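The ad said the flat came furnished, and Ehsan Rind had been alive long enough to know what that meant. It meant a couch with a history and one good saucepan.

"Everything's in the drawers," said Hafþór Hjaltested, who had the lease and was leaving for a job at Terorton on Thursday. "You could cook for a crowd."

"With what?"

Hafþór pointed at the kitchen table. He'd put the plaid cloth on it, the fuzzy blue one, which Ehsan thought was a strange choice for anywhere near soy sauce. He had also been sorting the chopsticks. He seemed proud of this.

Ehsan bent down for a look. Pale ones, black ones, a brown one, a grey one that was thinner than its neighbours. Two of the black ones had been set off to the side. 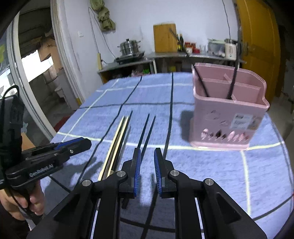 The chopsticks, with the pink basket they were meant to go back into.

"Those two match," said Hafþór.

"Do they?"

"Near enough."

It was the near enough that bothered him. The rent was 300 a week, bills extra, and Hafþór had called that near enough to 280. He'd said the tram was near enough too, and Ehsan had walked 21 minutes in the rain to find out.

"And the rest?"

"The rest are a set."

"A set of what colour?"

Hafþór considered the table for a while. The brown one, he said at last, had come from his aunt, and the long black one was from the noodle place under the Memon building before it closed. Good chopsticks. You couldn't get them any more.

Ehsan didn't believe in the aunt. He believed in the noodle place, a bit.

"I'll take it for two months," he said. "And you take the tablecloth."

"The tablecloth's part of the lease," said Hafþór, and went to look for a pen.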